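Umero planner forum > Simulation > Top-down approach in the dining room world

gripwright
Saturday, 10:14

Finally got the dining room world running with the new Umero planner and I'm properly chuffed! The old one used to swing the elbow through the dresser side of the room for no reason at all. Now it goes up and over from the pedestal and comes down nicely on the table. Same start pose every time, seed 1317, 3000 samples per query.

Pre-grasp pose, fingers straight down over the small tan thing:
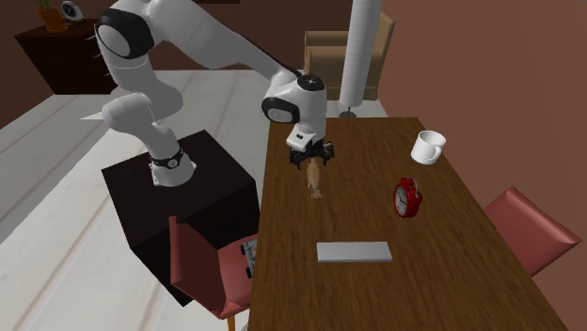 Re: Top-down approach in the dining room world
Ustberg_fan

Lovely! Is the red chair between the pedestal and the table in your collision scene, or only in the renderer? I lost a whole evening to that. The planner was happy to send the forearm through a backrest it had never heard of.

Re: Top-down approach in the dining room world
gripwright

In the scene, both chairs, as plain boxes. The lamp is a cylinder. I left the mug and the alarm clock as full meshes and I'm beginning to regret it, because every query near that side of the table crawls.

Re: Top-down approach in the dining room world
kettle_and_code

I don't agree that 3000 samples is worth boasting about. For a straight-down approach you could solve the IK for the pre-grasp, interpolate the last bit in a straight line and skip sampling for that part altogether. Wonent does it that way and it's very quick.

Re: Top-down approach in the dining room world
gripwright

Fair, though Wonent gives up as soon as the straight line clips anything, and I want to move the objects about between runs. Happy to try a mix – line first, sampler if it fails.

My bigger headache is the wrist view. I want to correct the pose on the way in, and the loaf is a pain. It's tan on brown wood grain, the black linkage hides the lower end of it, and the top runs out of view. My colour mask keeps grabbing the lighter patches in the grain.

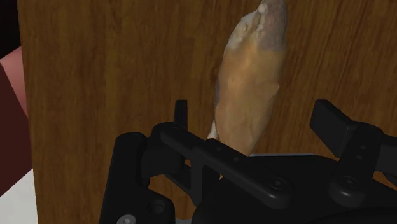 Re: Top-down approach in the dining room world
kettle_and_code

Drop the colour mask. You're in simulation, you've got depth for free! Fit a plane to the wood, throw away everything on it, and mask out the gripper from the joint state. What's left is bread.

Re: Top-down approach in the dining room world
Ustberg_fan

Half agree. Depth is the right start, but perfect depth teaches you bad habits. Add noise from day one. Also average the pose over 10 frames or the correction will jitter. The Fung filter node does this and takes 4 lines of config.

Re: Top-down approach in the dining room world
gripwright

Plane fit plus noise it is, then. I'll swap the mug and clock for simple hulls while I'm in there and post the timings in this thread.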